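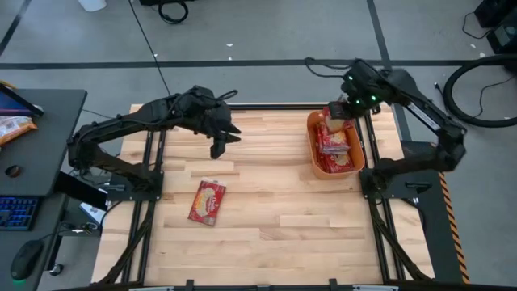

Butcher-block top, pale strips of mixed shades

Oil or varnish for a butcher-block top, and how to treat the underside?

Posted by lindenhof_k, Wed 21 January
Viewed 1,556 times

Good evening to all. I have bought a butcher-block top for the utility room of our flat in Komitley. It is 200 cm long and made from many narrow strips glued together, and it came from the factory without any finish. I will use it for folding clothes, for potting plants and sometimes for small repairs, so it will get some water but not every day. I will not prepare food on it.

The seller in Bradbridge told me to use only oil, many thin coats. My neighbour says oil is a lot of work for nothing and I should put varnish and forget it for years. I have read many pages and now I am more confused than before.

My questions are these. Which finish is better for such a use? Must I also treat the underside, which will never be seen? And the top will be fixed to a steel frame with screws – can I make ordinary round holes, or will the wood crack when the heating is on? The room is quite dry in winter.

Thank you in advance, and please excuse my English.

marrowfat

Varnish. Oil gets sticky and everything smells of it. I did mine with varnish and it is fine.

ostrava_bench

I have lived with such a top for 13 years and I have tried both, so I will write what I learned, although it is only my experience.

For your use I would choose a hardwax oil. It is a mixture of oil and wax and it dries harder than simple oil. With plants and water you will get a mark sooner or later. On oil you can sand only that place, wipe on a little new oil, and the next day you hardly find it. On varnish a small scratch lets the water go under the film, and then a white or grey spot grows from there. To repair it properly you must often sand the whole surface. I did this once in my old flat in Zakodbridge and I do not wish to do it again.

Your neighbour is right in one thing, that varnish gives less work in the first years. If the top would be only a desk, I would say take the varnish.

Now the underside. Yes, treat it, please! It must have the same number of coats as the upper side, or at least nearly the same. Wood takes moisture from the air and gives it back, and if one side does this quicker than the other, the top becomes like a shallow dish. Mine did. The ends of the strips need the most attention because they drink the oil very fast. I give the ends one coat more.

How I do it:

Leave the top in the room for a week before you start, lying on battens so that air comes to both sides.
Sand along the strips with 120 paper, then 180. Finer than this is not needed, the oil will not go in so well.
Remove the dust with a vacuum cleaner and then a cloth which is only slightly damp.
Put the oil very thin. Wait the time written on the tin and wipe off all that stays on the surface.
Let it dry overnight, rub lightly with a fine pad, and repeat.

Please be careful with the rags. Cloths with oil can become hot by themselves and start a fire. Spread them flat outside to dry, or put them in a bucket of water. Do not throw them crumpled in the bin.

tidewrack

Good answer above, I only add something about the screws, as it was not covered.

Do not use tight round holes. A top like this moves across its width, very little along its length. Make slots in the frame where the screws go through, with the long side of the slot going from front to back, and put a washer under each screw head. Tighten so that it holds but can still slide. If your frame already has round holes, you can drill them wider and take bigger washers. We did this at the workshop in Amundsen on a top 900 mm wide, and it did not crack in two winters. Check the length of the screws before you begin. I once went through the top side and I still look at that hole every morning.

lindenhof_k

Thank you very much to all three. I will take the hardwax oil, both sides, and I will ask for slots in the frame. It must wait until February, when I have free days – the smell in the flat would be too much with everybody at home. One small thing I forgot to ask: can I lay the top on the freshly oiled side after one night, or is it safer to wait longer?

ostrava_bench

Wait longer if you can, two days is better. If you have no patience, like me, put strips of baking paper on the battens before you turn it.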